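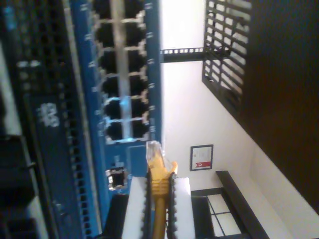 Ronus has issued a revised maintenance procedure for its cable-handling cell, the single-arm unit used to practise and repeat patching work on rack-mounted network switches. The procedure replaces the March edition and applies to the cell at Riihimäki with immediate effect. Most of the changes concern the gripper. The serrated black pads on the inner edges of the fingers, which hold the yellow test cable just below its clear plug, are now treated as a wearing part and carry their own entry in the service log.

RIIHIMÄKI, 13/10/2020

Pads are to be changed after 3909 grip cycles, or sooner if the cable can be turned by hand while clamped. Both pads are changed together. The fingers are then closed on a 5 mm gauge and the zero position is stored again before the arm is allowed near the rack.

"The old text told the technician to inspect the pads and left it at that," said Marjatta Huttunen, maintenance lead at Ronus. "A worn pad lets the plug lean by a degree or two, and the port will not accept it. People were re-teaching the arm when the fault was in the fingers."

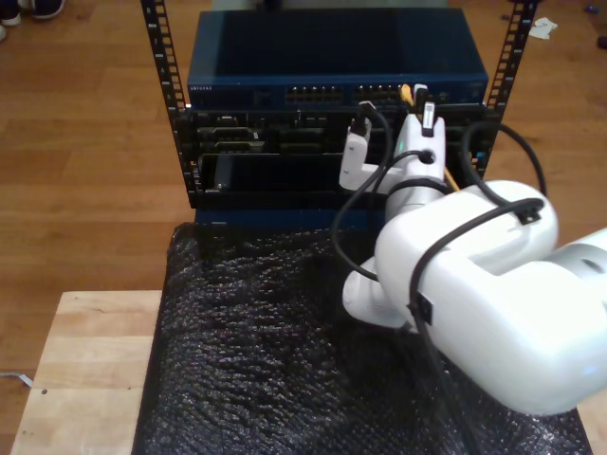

Cable routing along the arm has its own section for the first time. Clips are checked with the elbow fully bent and again with it extended, and enough slack must remain at the wrist for a full turn in either direction. A cable that pulls tight at any point is re-clipped before power is restored.

The rack position is verified at the start of each shift. The arm moves to three reference points on the switch at reduced speed, and any offset is entered by hand. The check takes 15 minutes — less if the rack has not been moved.

Jouko Rautiainen, who wrote the alignment section, said the order of work matters. "Pads first, then zero, then the rack. Done the other way, the offset has to be measured twice."

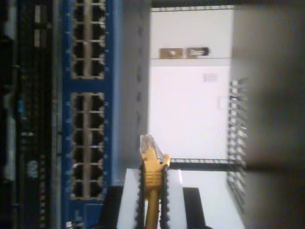 Yellow test cable held upright in the gripper, beside the switch ports.

A spare pad set, part 262, is held at Riihimäki. The Birnthorpe site will adopt the procedure once its own gauge has been delivered. Questions on the text should be sent to Aarne Harju at the Riihimäki office.

5 shares | 0 comments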